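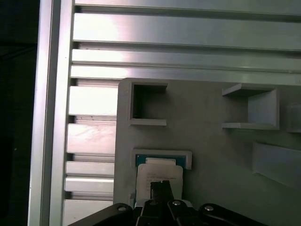 White label card in the fingers, teal card behind it in the slot.

Fundon Bench Kit for PC Teardown
by Stirnside

Can a machine take over the chores yet? Some of one chore, on a good day, with the right shelf next to it. Fundon is the shelf.

The chore we picked is the computer nobody in the office wants to open. You have a stack of old desktops, each with a processor, some memory and a drive worth pulling, and a person with a screwdriver who would like to be doing anything else. We thought a pair of arms could help. They can, slowly, and they need the same thing a person needs, a place to put stuff down where it will still be when they come back for it.

What you get

The base kit is a gray parts panel, a fixture plate with six slotted posts, a bag of mounting hardware and a license for Magsi, our sequencing software. The panel mounts to standard aluminum extrusion, and its slots, square holders and cubbies are all in positions Magsi already knows. You tell it which one is for processors. It will believe you, so please be right.

Arms and grippers are sold separately, by other people, for a good deal more money. Computers to take apart are also not included, though we find they accumulate.

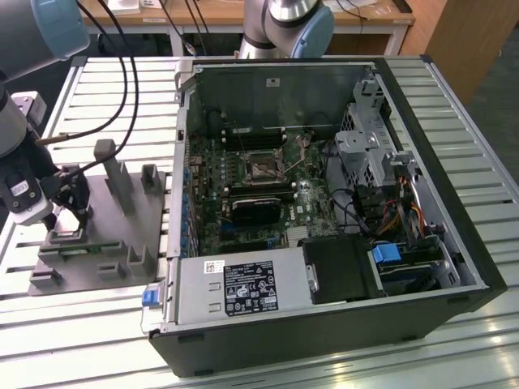
Tower open on the slats, six-post plate to the left. The Dell's processor socket is empty.

What it's good at

Picking up a flat part from a known place and putting it in another known place. This sounds like faint praise until you have watched an arm try to pick up a flat part from an unknown place.

Memory sticks go well. Processors go well too, once the retention lever is up, and the lever itself is a coin toss we are working on. Small circuit boards sit happily in the fixture plate while the arm makes up its mind about them.

What it's bad at

Cables. A drive cable is a soft thing with opinions, and it will be draped over whatever you need next. Magsi can be taught to push one aside, and then the cable comes back. We recommend that a human being clear the wiring before the run starts. Yes, that's part of the chore. We did say some of it.

Also screws that were put in by someone angry, and stickers that have gone gummy. Side panels should come off before the tower goes on the table.

How it compares with a person

At our Jarnbridge workshop we ran 89 placements into the panel in one long afternoon, and 82 of them ended up seated properly. The rest were leaning, upside down or on the floor. A technician would have had them all in before lunch and gone on to do something useful. The technician would not, however, do it again at 2 in the morning, and that is more or less the whole business case.

If you have three computers to strip, buy a screwdriver. If you have a room of them and they all look alike, keep reading.
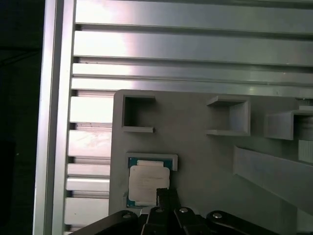
CPU in the shallow slot, with a gripper finger at its corner.

About those slots

The edges are raised just enough to stop a part from sliding and low enough for a finger to get over them. We went through a lot of versions to reach that height. The early ones held the part beautifully and would not give it back.

Holders can be used for anything that fits. Customers have told us about batteries, labels, tape and, in one case, a sandwich. Magsi has no sandwich setting.

Setting up

Bolt the panel to your frame where the arm can reach the far corner without straining. Fix the plate flat on the table beside the computer. Run the Magsi touch-off routine, which asks the gripper to visit each holder in turn and takes long enough to make coffee. Repeat it if anybody leans on the frame. Somebody will lean on the frame.

A wrist camera is strongly advised. Magsi works without one in the sense that a person can cross a kitchen with the lights off.

Price and ordering

The base kit is $600, shipped flat. Extra panels and plates can be ordered singly, and spare mounting hardware is free if you send us a note admitting where the first bag went.

Orders ship from Jarnbridge. The next batch goes out in November.

Will there be one for laundry?

We get asked this more than anything else on the page. Laundry is all cable and no slot. Please stop writing in.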